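Puzzle season at our house

I put the first one of the year out on the dining table in September, which my family thinks is too early. They said the same thing last year and the year before, and then every one of them walked by and sat down "for a minute" and dinner was late. So I've stopped asking permission! The table gets its old green blanket, the good lamp comes over from the reading chair, and we eat in the kitchen until spring.

A bunch of you wrote in after the last newsletter asking how I pick them, and the truth is I'm not very scientific about it. I go for pictures with lots of small business going on (markets, harbors, somebody's cluttered attic) and I stay away from anything with more than a third sky. I did a sky once. It was a lake too, so the sky was in there twice, and I worked on it for 4 weeks and was short with everyone I love.

Most of mine come from the swap shelf at the Unden library, the tall one by the back stairs. You bring one, you take one, and you write on the masking tape whether all the pieces are there. Please, please write on the tape! Back in the spring I took home a street in the rain and got to the end with a hole right in the middle of an umbrella, and I turned the couch over looking for it, and pulled out the drawer under the stove, and blamed the dog. Then I looked at the box again in good light and saw "1 gone" in pencil on the bottom. Pencil! On brown cardboard!

My other source is the thrift store over in Plenside, where the puzzles live on the bottom shelf behind the board games and you have to get down on your knees. Shake the box before you buy. A full one sounds thick, sort of like dry beans, and one that's been robbed sounds thin. My daughter says I made this up. She also buys hers new, so what does she know. 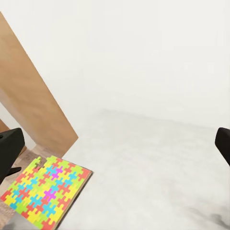

Grigoris Kourkoulas wrote to say that I've been doing the edges first all these years and it's a waste of a good evening. He sorts by color before he joins anything, straight into muffin tins, and he leaves the border until the middle is mostly done, because by then half of it has placed itself. He says the edge is the dullest part of any puzzle and he'd like to know who decided we should all begin there.

Well, I read that out loud at breakfast and we had a real argument over it. My husband is an edges man and would not hear it. I gave it a try anyway with a garden puzzle from the swap shelf, and I'll admit the first two nights were fun, little islands of roses and a bit of gate floating around on the blanket. Then I needed to move one of the islands and had no idea where it went, and I slid it around for most of a radio program, and after that I went back and did the edges. But the muffin tins are staying. I'd been using dinner plates and we kept running out of dinner plates.

While I'm on sorting, a few of you asked about keeping the little ones in on it. My grandson is still at the big chunky-piece stage and he gets his own tray next to mine, and he is very strict about me not touching it. He likes to do the same one over and over, dump it out, do it again. I used to try to move him along to a harder one and I've quit that. He'll pick up a harder one when he feels like it, and in the meantime it buys me a good stretch with my own.

Some of you also want to know what to do with a finished one. I don't glue. I know there are gluers among you and I wish you well, but I don't have the walls. Mine stays on the table for one night so everybody can admire it, and then I break it up and put it in a zip bag inside the box and it goes back to Unden. My sister takes hers apart in big slabs so the next person gets a head start, and I've told her that's not a kindness.

The winter swap is coming up at the Bakke hall, on 18 November 2018, doors at 2 and coffee all afternoon. Bring what you've finished, bring a bag to carry things home in, and if you've got a card table you can spare, there never seem to be enough of them. I'll be the one at the far end guarding the harbor scenes. And if anybody out there picked up a windmill puzzle from the swap shelf over the summer, could you check it for one extra piece, dark red with a bit of umbrella handle on it? I have a place for it.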